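Chores bench: two arms, one part, mixed results

Bimanual handling remains the weak point in the case for household machines. Single-arm pick and place is now dull enough to schedule overnight. Passing an object between two grippers, or holding it steady from both sides, is another matter. Over August the Wakex group logged 91 attempts with flat rigid parts and counted 24 as failures, most of them timing faults between the left and right controllers. Cycle time averaged 17 seconds. A person sorting a kitchen drawer would not wait that long.

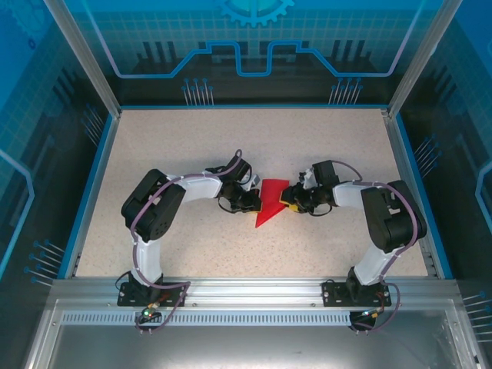
Leopold Eberhard wrote in to object that rigid parts flatter the numbers, and that he would trade every one of those trials for two clean folds of a damp tea towel. Cloth has no fixed edge to grip, he argued, and most chores at home involve cloth, food or something slippery.

The point is fair. Soft goods are on the program for the next round, with gripper force logged on both sides. Shop-floor kitting looks closer, provided the parts arrive in a known orientation. Trial logs are available from Celina Olszewski on request.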